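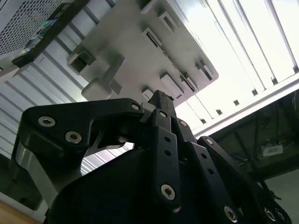
Bright lights overhead and a pale gray structure that looks like shelving.

Jidbridge Seed Library: Your Questions Answered

What is a seed library, anyway?

It works a lot like the book kind, only you don't bring back the same thing you took out! You pick up a few packets of seed in spring, grow them, eat most of what comes up, and let a plant or two go all the way to seed. Then you bring some of that seed back so another gardener can have a turn. We've got 294 varieties in the drawers right now, and the list keeps growing (the beans alone could keep you busy for years).

Do I need a library card?

Yes, any Jidbridge or Wulmont card works. If you don't have one, you can sign up at the front desk in a few minutes. Kids can use their own cards, and we love it when they do.

How many packets can I take?

Up to seven per visit, and up to 16 in a season. If you're planting for a school or a shared garden, talk to us first and we'll work out a bigger share.

Do I have to return seed?

No. We'd be thrilled if you did, but there are no fines and no reminders. Gardens get hailed on. Deer show up. Come back next year and try again.

I've never saved seed before. Where should I start?

Beans, peas, lettuce or tomatoes! All four mostly pollinate themselves, so what you save will usually grow up to look like its parent. With beans and peas you just leave the pods on the plant until they're brown and rattle when you shake them. Tomatoes take a little more doing – you scoop the seeds and jelly into a jar, let it sit a few days until it smells pretty bad, then rinse and dry them on a plate. The smell is normal.

What about squash and pumpkins?

Squash cross with each other very happily, and bees will carry pollen a long way. If you grew only one kind and your neighbors grew none, go ahead. Otherwise please enjoy your seeds at home, where a surprise squash is half the fun, and don't put them in the return box.

Can I donate seed from the store?

Please do, as long as the packet is open-pollinated and less than four years old. We can't take hybrids (look for "F1" on the label). Treated seed is out too.

How should I label what I bring in?

Write the plant, the variety if you know it, the year and the part of town where it grew. Stories are welcome on the back. Our Lellosia pole bean came in with a note from Ewan Tautahi saying it climbed his porch, went over the gutter and was still flowering in October, and people ask for it every spring now.

How do I know my seed is dry enough?

Try bending it or pressing it with a fingernail. A dry bean won't dent, and a dry squash seed snaps. Paper envelopes are best for bringing them in. Plastic bags hold in damp, and we've had to throw out some lovely peas that way.

When do you hold the seed swap?

The big one is in February, in the Hapeta Room, starting at 10 a.m. Come early if you want peppers. There's a smaller swap in September that's mostly flowers and garlic, and it's a great one for chatting.

My seeds didn't come up. Can I get more?

Of course. Tell us which packet it was so we can run a quick test on the rest. You can do the same test at home with ten seeds in a damp paper towel somewhere warm. If over half sprout, the seed is fine and the soil may just have been too cold.

Can I help out?

Yes please! Packing afternoons run from November through January, and you don't need to know a thing about gardening. Ask at the desk for the next one, and bring your reading glasses – lettuce seed is tiny.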